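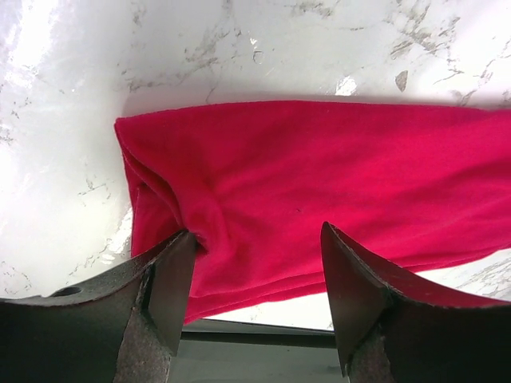

Appel à participants : apprenez à deux bras robotisés à plier le linge

Le projet Pramen cherche des opérateurs et opératrices pour constituer un grand recueil de gestes : saisir un tissu, le déplier, le plier, l'empiler. Notre objectif est d'atteindre 3000 démonstrations complètes avant la fin juillet, et il nous manque surtout des mains patientes !

Vous travaillez en téléopération, assis face au poste. Vos mouvements guident les deux bras, et chaque essai est enregistré par des caméras fixes et par celles des poignets. Les essais ratés nous intéressent aussi, à condition d'être signalés comme tels dans le journal de séance. 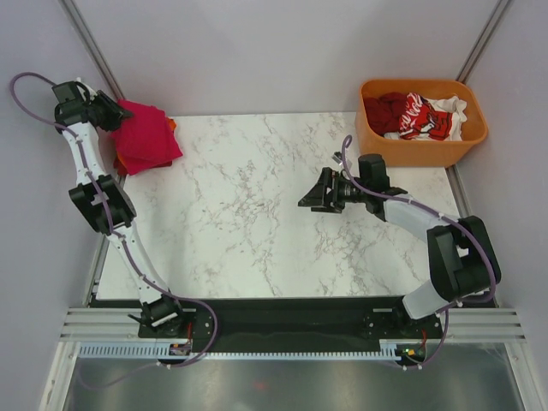 Les tissus varient de taille et de couleur, et on apprend vite à se méfier des ourlets (le coin d'un vêtement souple est un adversaire redoutable, vous verrez). La prise en main se fait pendant la première séance, avec un membre de l'équipe à vos côtés.

Conditions
Séances de 3 heures, le matin à 9 h ou l'après-midi à 14 h
20 places ouvertes
96 euros par séance, pause comprise
Lieu : atelier Rundwood, bâtiment Farquharson
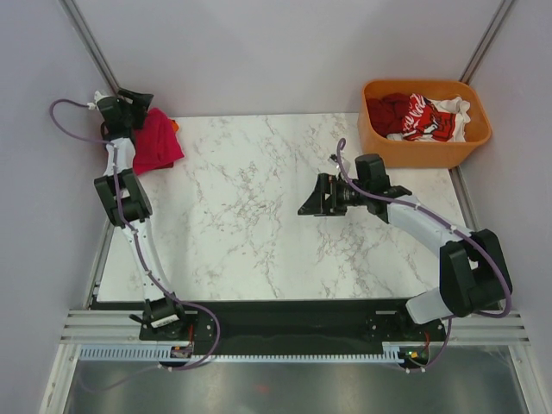 Poste de pliage à deux bras, bac orange au fond à droite.

Profil
Aucune expérience en robotique demandée. Il faut être majeur, à l'aise en français ou en anglais, et pouvoir venir à quatre séances au moins.

Pour candidater, écrivez quelques lignes à l'équipe Hullier via le formulaire de contact, en précisant vos créneaux. Nous répondons à tout le monde.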